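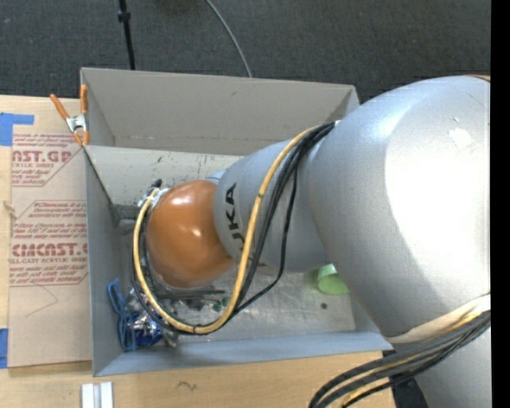

Trestard opens its second bakery café in Campbell this April

CAMPBELL – I'm Kendra Chisholm, I run Trestard, and I'm so happy I finally get to write this one! Our second bakery café opens in April on Skultach Street, in the old shoe repair shop with the green awning (yes, we're keeping the awning).

If you've stood in line at our first place on a weekend, you know why we needed more room. We've been baking out of a kitchen about the size of a school bus, and last month we still sold 1343 loaves of the seeded rye. The new shop has seats for 26, a proper pastry case and a back window where kids can watch the dough get shaped.

Darcy Kowalchuk will be head baker. Darcy has been with me for six years and makes the best cardamom knots I've ever eaten – I've tried to copy them at home and I'm not going to talk about how that went. Jaxon Fraser is moving over from our first shop to run the coffee side, and he's already arguing with me over mugs.

"I want people to come in for a loaf and end up staying for soup," Darcy told me when I asked for something to put in here. There will be soup, by the way. Two kinds a day, one always without meat.

Doors open at 6 a.m., and we'll bake until mid-afternoon. Opening morning, the first coffee is on us. We'll also be taking on a few part-time people for the counter, no baking experience needed, so please stop by and ask for Jaxon.

Our first shop stays exactly as it is, same hours, same wobbly table by the door.

For interviews, a tasting before we open or questions about wholesale bread, please get in touch with Marlene Ouellet at the Trestard office.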